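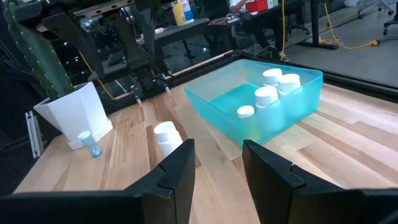 Teal bin with the four white-capped containers, one bottle still on the wood

Beat Gisler wrote:
> Is the bin at Wetdale the Clusen size or the smaller Lenz one?
> And does the blue vial go in with the rest?

The Lenz, 137 mm across the base. Four containers stand along one wall — the low one nearest the corner — and there is floor left for the fifth bottle. The vial stays out, by the planter. It tips over in anything that wide. I will put it in the Anitz rack on Tuesday.

Lid sizes to follow once I have measured them.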